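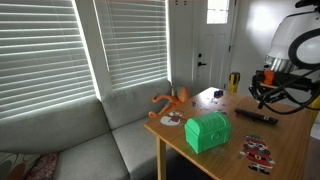

## Can stickers be left flat on a wooden table?

For a short time, yes. Lift them within 30 days, as adhesive can mark the grain.

## How should a plastic toy chest be cleaned?

Use a soft brush and lukewarm water. Brush along any ridges on the lid, then dry with a cloth.

## Where does the remote control go?

On the table, away from the edge. Small toy parts go in a lidded box.

## Can plush toys stay on the sofa?

Yes. Check the care label before washing. Questions to Sabine Rothe.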